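Ivommont Laundry Room: Frequently Asked Questions

Updated 17 August 2025

Most of these come from the note box by the dryers. A few come from people who stopped me on the stairs with a basket in my arms. Spelling has been fixed. Tone has been left alone.

Where is the laundry room?

Basement level, past the bike racks, second door on the left. The first door is the boiler. If it is very warm and there are no washers, go back out and try again.

How do I get in?

Your building key fob opens it. If your fob opens the front door and not the laundry, it was set up before the locks were changed, and the office on Arellano Street will update it while you wait. Bring something to read.

What are the hours?

The room opens at 7 in the morning and the last load has to be in by 9 at night. The lights go out at 11. They do not flash first, and they have no interest in whether you are mid-sock.

How many machines are there?

Four washers and three dryers. Yes, we have all done the math. The fourth dryer was on the original plans and became a mop closet.

Can I reserve a washer?

No. A bag of detergent left on the lid is not a reservation. Neither is a towel, a note, or a child.

Somebody's load is finished and they haven't come back. May I move it?

Give them ten minutes, then yes, onto the folding table. Please move it as you would like your own underwear moved, meaning quickly and without comment.

How do I pay?

With the Drasstead card. You load it at the machine in the lobby, which takes bills and bank cards and has strong views about wrinkled fives. Coins went out in November and the slots are sealed. People still try. One of the slots now holds a button.

I lost my card. Is the money gone?

If you registered it, no. Email the office the number on the back and they will move the balance to a new one. If you didn't register it, consider it a gift to the building.

Which machine should I avoid?

Washer 3 walks a little on the spin cycle. It is safe to use for shirts and sheets. Do not put a rug in it unless you plan to stay and hold its hand.

My clothes come out stiff. What am I doing wrong?

Too much soap, almost certainly. The washers are front loaders and need two tablespoons for a full load. The cap on the bottle was designed by the people who sell the bottle.

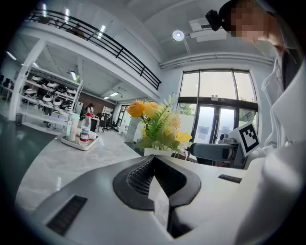 Can I dye things in the washers?

No, and we will know. The last person to try it turned out a whole hallway in faint pink pillowcases, and the Gernuslow wing brought it up at every meeting for a year.

Can I dry sneakers?

On the rack by the window, as long as you like. In the dryer, no. It sounds like someone falling down a flight of stairs for forty minutes.

Where is the lost and found?

The shelf above the sink. Items stay for a month and then go to the thrift store. Single socks stay longer, out of a hope I can't defend.

A machine is broken. Who do I tell?

Call the repair line printed on the machine and give them our site number, 3194. Then tape a sign to it. "Broken" is fine. "Eats buttons, stops at rinse" is better.

Who wrote this?

Loukia Alexiou, second floor. Corrections go in the note box. Complaints about the mop closet go to the office.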